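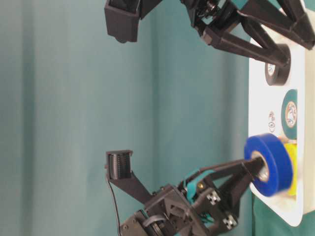 Marking circuits before a kitchen gut – how far do you go?

duangkaew_dave
We bought a place in Stelcombe in March and the kitchen is coming out down to the studs. The panel directory is useless. Half of it says "lights" and one slot just says "Stindetti", which I assume was a previous owner. Before I pull anything I want every cable labeled at both ends. My plan is colored electrical tape, one color per circuit, with a written key taped inside the panel door. My brother-in-law says this is overkill and I should just write on the sheathing with a marker. What do people do?

pinehollow
Marker. I've done three kitchens. Tape gets gummy and slides down the cable, and in ten years the next guy has no idea what teal means.

NPhetsri
Color tape is fine for a remodel. The labels only have to last until the new boxes are in and the directory is rewritten. I would do both: a wrap of tape so you can spot the cable from across the room, and the breaker number in marker right next to it.

One thing to watch. Don't use white, green or gray as your circuit colors if the tape is going anywhere near the conductors. Keep it on the outer jacket and pick colors that can't be mistaken for a neutral or a ground.

duangkaew_dave
Good point, I hadn't thought about the green. It would all be on the jacket, but I'll leave white and green out anyway.

oldfuse
Agree with pinehollow. Also you are going to run out of colors. How many circuits are in the kitchen?

duangkaew_dave
6 that I've found so far. Two counter circuits, fridge, dishwasher, range, and one that feeds the lights plus an outlet in the hall for some reason.

oldfuse
The range cable won't need a color, you'll know it when you see it. So five. Still, I'd number them.

tallmadge_r
Numbers for me too. I used the little adhesive number flags, Trorel brand, a book of 800 for not much money. I still have most of the book. They stick well on clean cable and badly on anything with drywall dust on it, so wipe first.

NPhetsri
On the gummy tape complaint, that is mostly cheap tape and stretching it too hard. Stretch it on the first turn, then lay the last half turn down with no tension at all and cut it. Don't snap it. If you snap it the end is under tension and it flags, and then it collects dirt.

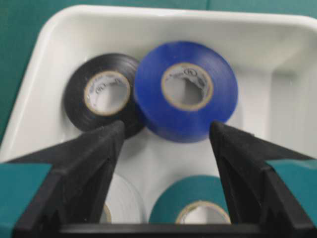
Same goes for storage. Keep rolls flat in a box with a lid and out of the truck in summer. Heat makes the adhesive creep out the sides, and after that you can't get a clean wrap whatever you do.

pinehollow
I use decent tape and I've still pulled off plenty of black goo behind old boxes. Agree to disagree.

NPhetsri
Behind old boxes you may be looking at friction tape, or tape that has been there forty years. For a job that's open two months it won't matter.

pinehollow
Fair on the two months. My point was about leaving it in the wall.

kestrel961
Whatever you label with, take pictures of every wall before the drywall goes up, with a tape measure in the shot. I did the labels and skipped the pictures, and then put a cabinet screw 2 inches from a cable. I only found out when I opened the wall for something else.

duangkaew_dave
Will do. How are you all finding which breaker feeds what? I've been plugging in a radio and walking back and forth to the basement.

tallmadge_r
Radio works. A plug-in circuit tracer is faster, but they read the neighboring breaker too sometimes. Confirm with a tester at the outlet before you touch a wire.

oldfuse
And check both halves of every outlet. Counter outlets in older kitchens are often split, with the top on one breaker and the bottom on another.

duangkaew_dave
Just checked. The one left of the sink is split. I had it down as a single circuit. So the lights cable is going to need a second look as well.

NPhetsri
Put that on the key now while you remember it. And turn both breakers off for that box.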